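**February - bench notes, pens and cases**

Started 8:40, coffee, no heat in the back half until ten.

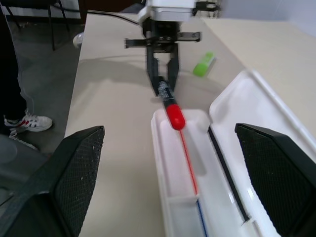
Still on the pen case question for the Samonte kits. Want one case that takes a fat marker and the slim pens together, shuts without a fight, and can be wiped out. Fabric pouches are out. Ink gets in the seams and never leaves.

White plastic case, hinged lid, opens flat on the table. Liking it more than I expected to.

- base is the deep side, use it for everything
- lid has its own recesses but leave them empty for now, things slide out when you swing it shut
- small partition near one end of the base, keep it, dont cut it out (was going to)
- rounded corners easy to wipe

Order of packing matters. Slim pens first, end to end, lengthwise. Red, then blue. Marker goes in last, next to them and not on top. Tried marker first this morning and the thin pens ended up riding on the barrel, lid stood open about 2 mm. Took it all out, started over, fine.

Marker cap is the thick part. If the cap lands over the molded wall the lid won't close. Turn it round so the cap sits out in the open part of the tray.

Red cap on a black barrel bugs me. Is it red ink or just a red cap? Printing on the barrel is faint, I had to tilt it to the lamp. Wrote a test stroke on scrap for every marker in the open box and taped the scrap inside the cabinet door. Do that for each new box please. Don't trust caps, people swap them.

**Closing test**

Shut and opened the Cindier case 411 times in two sittings while listening to the radio. Hinge went a little pale along the fold, no crack. Catch a bit softer than new. Supplier sheet claims 3,000, which I am not going to do by hand. Would be happy with half that. Kits get opened maybe twice a day.

Shake test, lid shut, ten seconds each way:
- slim pens only - rattle, lots
- slim pens + marker - much quieter
- same with a strip of felt in the base - nearly silent but the felt picks up ink, so back to the pouch problem. No felt.

Drop from bench height, packed. Popped open once in 13 drops, landed on the catch corner. Caps stayed on. Calling it OK.

**Ink on white**

Somebody is going to say the white shows everything. Yes. That's sort of why I want it, you see a leaking pen the same day. Dabbed marker on the inside of a spare lid and left it over lunch. Alcohol wipe took most of it, ghost left in the corner of a recess. Slim pen ink came off with plain water and a thumb. Red worse than blue. Tried the Derkoro cleaner as well, no better than alcohol and it stinks, so don't reorder.

Did the wipe test under the window and again under the strip light. Shiny plastic, the glare on the ridges hides faint marks. Check for stains under the window.

**Other stuff**

- labels - go on the outside of the lid, short edge, so you can read them when cases are stacked on thier sides. Paper label curled by afternoon. Try the vinyl ones.
- the Nukesard case from last month: too shallow for the marker, bowed lid. Put it back in the drawer, someone can have it for drill bits.
- pens stored flat. Had the slim ones standing in a cup, tips up, and two wouldn't start. Flat for a day and one of them came back. Binned the other.
- do NOT leave markers uncapped while hunting for the case. Case open first, then get the pens out. Learned that again today.
- table needs wiping down before any packing, there was grit on it and it scratched a lid. Beige hides it, run your hand over.

**Still to do**

- vinyl labels
- find out if the case comes in a size longer, partition moved down would give more room for the marker cap
- one filled case on the radiator shelf overnight to see if the lid warps
- write the packing order on a card and stick it over the bench. Slim red, slim blue, marker, cap away from the wall, shut
- ask about price if we take a full carton. Last quote was for singles and I've lost the email

4:50, hands covered in red. Radiator one is in place, lid facing up, left a note on it so it doesnt get tidied away. Check it first thing and write the result under this.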